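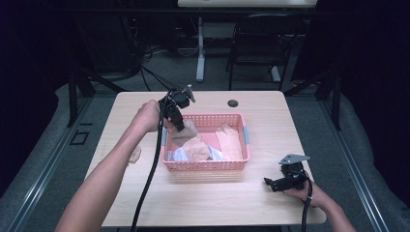 Fig. 1. Cloth basket task, head camera view, left gripper over the tan-brown cloth.

Makokha perception and planning software, progress report to Dorden
Period: through end of March

Short version: segmentation is ahead of plan, grasp planner on plan, replay tooling behind. No change to budget asked for. Details below, sorry for the brevity, we are mid-merge.

1. Perception

New cloth segmenter is in the main branch. Old one treated a full basket as one blob, so the planner kept getting a grasp point in the middle of nowhere. New one splits by color first, then by fold edges. Works well on baskets like the one in Fig. 1 where the cloths differ enough. Weak spot is pale on pale. A white cloth and a lavender-white one in the same basket still get merged more often than we'd like, and the peach and salmon pair is borderline under the evening lights.

Basket walls were a problem too. Perforated sides let cloth color through and the depth map gets noisy there. We now fit the basket rim first and mask the walls out before segmenting. Cheap fix, should of done it in the fall.

Cloth lying on the table outside the basket is now its own class ("loose"). Planner ignores it unless told otherwise. Tan cloth on a beige table is the hard case, recall there is poor, ticket open.

2. Data and the hand-held gripper pipeline

Demonstrations with the two hand-held grippers now go straight into the Sultis format, no manual conversion step. 60 demos ingested this period, 3 rejected for clock drift between left and right gripper. The drift check runs at ingest now so a bad take gets flagged the same afternoon and not weeks later.

Pose tracking for the left gripper drops out when the forearm covers too much of the view. We interpolate gaps up to 8 frames and throw the segment away past that. Open to a better idea here.

3. Planning and control

Grasp order planner: picks the top cloth by height, then by how much free edge it has. Cloths standing up against the basket wall get a side approach. Replanning after a failed pick is in, but slow. Most of the time goes into re-running segmentation on the full image when only the basket region is needed. Crop is written, not merged.

Two-arm mode (one steadies the basket by a handle, other one picks) runs in simulation only. Not claiming anything on hardware yet.

4. Tooling

Replay viewer is late. The Pater release changed the message schema and broke our importer, lost most of two weeks to that. Importer is fixed and pinned to the older schema for now. Viewer will slip to next period. Test coverage on the ingest code is much better, 19 new regression cases, all from real failures.

5. Risks

- Pale cloth confusion. Might need extra training data, no new hardware.
- Schema changes upstream. Pinned, but we cant stay pinned forever.
- Storage. Full-rate video fills the disk faster then planned. Looking at dropping background frames between takes.

6. Next period

Merge the crop. Finish viewer. Pale-on-pale test set. First hardware run of two-arm mode if the simulation numbers hold up. Spend table goes in a separate file, same layout as last time.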